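Hetwood to Release Tivgate Remaster for Handheld Systems in September

March 6, 2026

Hetwood has confirmed that a remastered edition of its puzzle adventure game Tivgate will be released for handheld systems in September. The new edition was developed by Ondrejka, the studio that handled the publisher's two previous reissues, and will be sold both as a download and on a game card.

The remaster keeps the story and the order of the chapters from the original release. Character models and backgrounds have been redrawn, and the game is designed to run at 60 frames per second in handheld mode. Players will be able to switch to the original visual style at any time from the pause menu, although the change does not apply to the animated story scenes.

The single-player game contains 132 puzzles, including a group that was previously offered only as a separate download. A local wireless mode for up to 4 players has been added. Each player in a session must have a copy of the game, and progress made in the wireless mode is saved separately from the main story.

Ondrejka has also revised the controls. Rotating puzzle pieces, which required the touch screen in the original, can now be done with either the touch screen or the shoulder buttons. Text size can be adjusted, and a new option allows timed puzzles to be played without a clock. Scores earned with the clock turned off will not appear on the rankings page.

"Many players asked for the original puzzles to be left alone, and we have respected that request," said Reinhold Strobel, director of the remaster at Ondrejka. "The work went into the parts around them - the menus, the controls and the time it takes to get back into a room after a failed attempt."
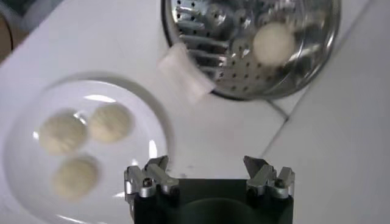
Dough balls on a white plate.

The game will support 9 languages at release. Voice acting is limited to the opening and closing chapters, as in the original, and will be available in English and German. All other dialogue is presented as text.

Saved games from the original version cannot be transferred. Hetwood said that the format used for saved data was changed early in development and that a conversion tool is not planned.

The soundtrack has been newly mixed from the original recordings and will be published separately by Bovach on the same day as the game. Bovach will offer the album as a download only. Music from the wireless mode is not included.

Hetwood will announce the price and the exact release date at a later time. A demonstration version containing the first chapter is planned before release - progress from it will carry over to the full game.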